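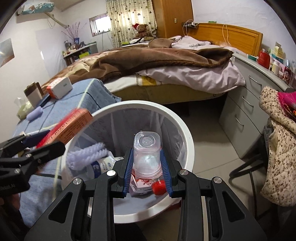

Student Projects / Waste and Materials

Contamination in mixed household waste: a sorting study of two residential blocks
Mahmoud Abdel Rahman
Submitted 24 Nov 2024

2. Background and method

Clear plastic containers have value to a recycler only when they arrive separate from film, paper and food residue. In the Nasr and Bradard blocks, residents have a single bin in the kitchen and a shared recycling point at street level. The project measured how much recyclable packaging still ends up in the kitchen bin.

Thirty households took part. Each kept its general waste for one collection cycle, and the bags were sorted by hand into rigid plastic, film, card, metal and residue. Items made of more than one material were assigned to the heaviest component – a rule that overstates card slightly.

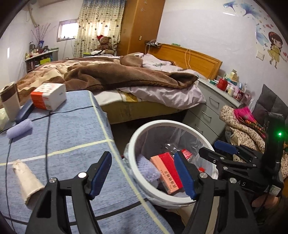 The sort produced 406 items of rigid plastic. Containers with a film lid still attached were logged separately, as the lid is usually a different polymer. Almost 13 percent of the rigid items fell into this group.

Nasr had the lower contamination rate, although its recycling point is farther from the entrance. Distance alone therefore does not explain the result. Bin labeling differs between the blocks and was not controlled for.

A repeat sort is planned for January, using the same categories and a scale with finer resolution – the current one could not register single pieces of film.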